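Subject: Re: [facilities] Cleaning the painted extinguisher cabinets

On the floor cabinets for Ukell, to the earlier question:

> We have 13 of the red cabinets to wipe down before the Thibodeau
> inspection in April. Two things are unclear from the checklist.
> (1) Do they get cleaned in position, or moved out first?
> (2) Is the Cenasness spray all right on the white lettering?
> Ours came up chalky last year and I'd like to avoid a repeat.

(1) Move them out. Take the extinguishers out first and stand them where they can still be reached, then lay the empty cabinet on its back with the printed face up. Wiping an upright cabinet leaves runs along the lower edge, and the dirt collects there. On plank floors, lift the cabinet into place. Dragging it marks both the boards and the paint.

(2) No spray on the print. The lettering and pictograms are screen printed, and the chalky finish you describe is solvent damage. It does not polish out. Use a dark cotton cloth, damp with plain water, and go over the heading and the pictograms with light pressure in one direction. Cenasness is fine on the plain red sides if you put it on the cloth and keep 3 inches clear of any white.

A few points the checklist leaves out:

- Start with the heading (灭火器使用方法, "how to use a fire extinguisher"). It has the largest area of print, so any color transfer shows on the cloth early. Stop if it does.
- Keep power strips and cables away from the water bucket. Ours tend to end up on the floor next to the work.
- Fold the cloth to a fresh face for each cabinet. The Jomport packs hold 80 cloths, enough for the whole job.
- Dry the lid edge before closing it. That seam is where the rust started on the old set.

If the print is already worn, note the cabinet number and leave it alone. Replacement faces are on order and the old ones need only be legible until then. 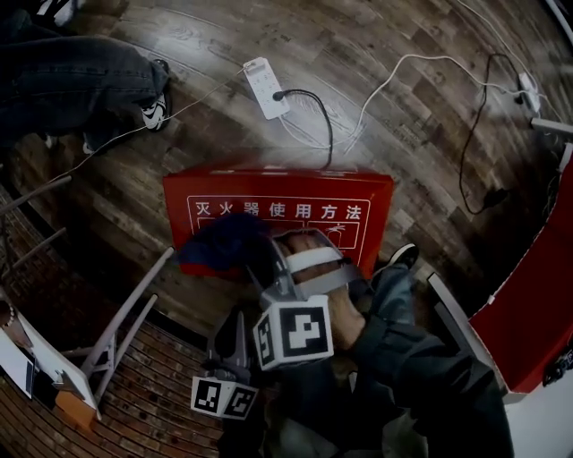
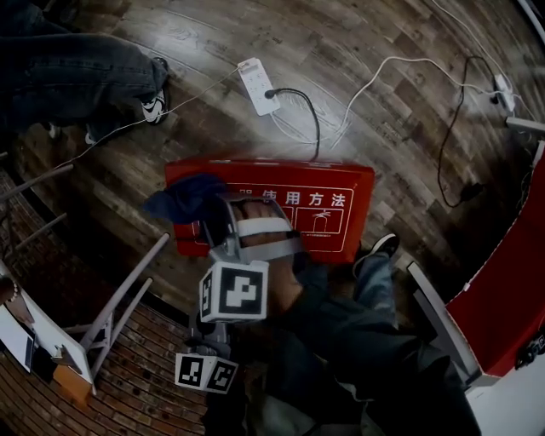

Red extinguisher panel on the plank floor with a dark navy cloth over its left part, both photos.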